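Vallejo Residents' Forum
Board: Building Matters
Topic: Replacement of stairwell floor drains, Building 3

Posted by S_Sarmiento (Residents' Association)
Residents of Building 3 are advised that the floor drains on the lower landing will be replaced in December. The work has been awarded to Zadach following review of two bids. Access to the storage units will be closed from 8:00 a.m. to 4:00 p.m. while the work is under way. Please remove bicycles from the landing beforehand. Questions may be posted in this thread.

Reply by bcabello
Thank you for the notice. May I ask why replacement was chosen over cleaning? The minutes I received mention slow drainage and say nothing of damage. My household's share comes to $80, and I would like to understand the basis for it.

Reply by S_Sarmiento (Residents' Association)
The inspection report found cracked pipe collars beneath two of the drains. Cleaning would not address that. The report may be read at the office on request.

Reply by L.Strebel
I have read the report and do not fully agree with the reading given above. It states that the collars "should be monitored." It does not call for replacement. I would also ask that plastic covers be considered in place of cast iron. Open plastic latticework is light, does not rust, and can be lifted out by one person for cleaning.

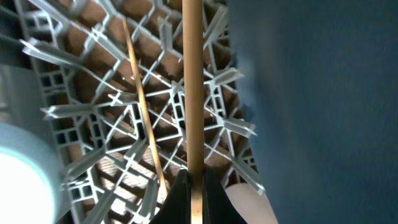 Photo: L. Strebel

My own preference is for a pattern with small openings, as leaves from the courtyard are the main cause of blockage in my experience. Womex and Huteck were both mentioned at the last meeting as possible suppliers. I have no connection to either.

Reply by rocio_c_311
I must respectfully disagree with Mr. Strebel. Residents move furniture and appliances across that landing. A light cover that one person can lift is also a cover that can be knocked out of place. Cast iron has served this building well.

Reply by bcabello
Ms. Carretero's point is fair as to the landing. Could the two materials be priced separately, with plastic used only in the courtyard?

Reply by S_Sarmiento (Residents' Association)
Zadach has been asked to provide separate prices. The bicycle notice remains in effect. Ms. Casado will post the figures in this thread once they are received.

Reply by L.Strebel
That is acceptable to me. I maintain my objection regarding the collars and ask that it be entered in the minutes.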